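December 1, 2020

Shopping night at the workshop again! I got there late, my feet were soaked, and the first thing I did was put the kettle on and the second thing was check the log from last time, which stopped at line 2933 with no error whatsoever. It just stops. I have a theory that the laptop goes to sleep, and I've had that theory for weeks and still haven't changed the sleep setting. I changed it tonight. So that's one thing done this month.

Sanna is looking more like a grown-up machine every time I walk in. (Sanna is the arm and hand together. The hand by itself is still Stinix in all my file names, and Skulosex is the control program, a name I made by mashing the keyboard and fixing the vowels, and which I now have to say out loud to people.) Tonight was supposed to be the big test of the grocery job: hand, basket, packages, bottle. I've been putting it off because the basket handles scare me. They're thin metal rods that come together in a long skinny V, right where the fingers want to be, and I have a horrible picture in my head of a fingertip getting hooked under one and the whole wrist trying to drive home with a basket on it.

I spent the first hour on cables. I know, I know. But last week one of the thin black ones kept working itself under the wrist, and I'd get a lovely smooth reach and then a twitch at the bottom, and I wasted an entire evening tuning a motor that had nothing wrong with it. So everything got laid out again with more slack, and I moved the tie points, and I wrote the new positions on masking tape so that I can argue with myself about them later. They still loop all over the place. At least now they loop where I put them.

Then I retaped the sleeve at the top, had a cracker, and started. 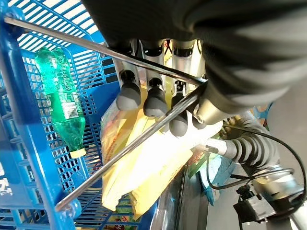
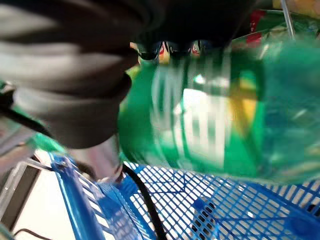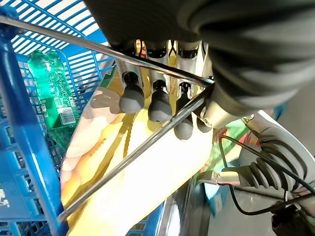 Reading time: 5 minutes

The yellow package is my favorite thing to test with and also the thing I complain about most. It's shiny all over and the light bounces right off it, so the vision side of Skulosex gets all confused about where the edge is. I tried three different lamp positions before supper. With the lamp low it thinks the package is shorter than it is. With the lamp high it finds the package fine and then gets excited about the basket, because there are so many little holes and every single one of them looks like an edge. I ended up with the lamp off to one side and a piece of baking paper clipped over it, and that was the best of the lot. Not great! But the best of the lot.

The rubber fingertips are the part I'm proud of. The old ones were hard and sort of skated on anything glossy, and I had to crank the squeeze way up to make up for it, and you can imagine what that does to a bag of anything. With these I've got the grip value down to 587 and I'm going to leave it there for a while and see. It was 1163 back when I started writing these entries, and I remember being pleased with that number, which is embarrassing. The units don't mean anything, by the way, they're just whatever the driver takes. Smaller is gentler. That's all I need.

Bottles are a whole other mood. A package kind of gives, so the fingers can settle into it, but a bottle is round and slick and it wants to turn. I've got one wrist angle that I like and about nine that I don't. And I'm still going too fast with it — every clip I save with a bottle in the hand is a big green smear, and then I can't see what the fingers are doing at the one moment I care about. Slower wrist, that's the rule from now on. I put the speed cap at 100 before I packed up, and I'm writing it down here so that I don't come in next time, get impatient and quietly put it back.

Things I want to remember, in no order at all:

The upper rod matters more than the lower one. It runs so close to the fingers that I should give it its own no-go strip in the program and stop trusting myself to steer around it.

Buy more of the thick rubber sheet. There's one strip left and it has a bite out of it where I cut the wrong side of the line.

The sleeve needs elastic. It bunches, and I keep stopping to smooth it down, and every time I touch it I bump something.

Look at whether the thumb side is pulling its weight. I've been watching the four fingers for so long that I've sort of forgotten it exists.

Write down the lamp position!! I did not write down the lamp position. I took the baking paper off and folded it up like a responsible adult and then I swung the lamp back to the wall, so that's gone.

I had a bit of a wobble around nine, if I'm being truthful with my own diary. I was sitting on the stool with cold tea thinking that I can put groceries in a basket with my own two hands in no time at all, and that I've now spent most of a year teaching a pile of metal to do it badly. And then I ran the reach once more, no package, just down and close and open and back up, and the fingers came together so neatly, one after another, and I laughed out loud in an empty room. So I'm fine. I'm still in it.

The plan is to have the full run working by January, when I'd love to take it over to the open evening at Priromdale and let people pick what it reaches for. That means it has to survive a table I haven't measured and lights I can't move, which makes my stomach flip a little. Maybe I bring my own lamp. Maybe I bring my own table, ha. I should find out how wide the door is.

Home by eleven. Shoes are on the radiator, and there's a strip of masking tape stuck to my elbow that says "B2 left, more slack." No idea how long it's been there. I'd better go and check B2 before I run anything tomorrow.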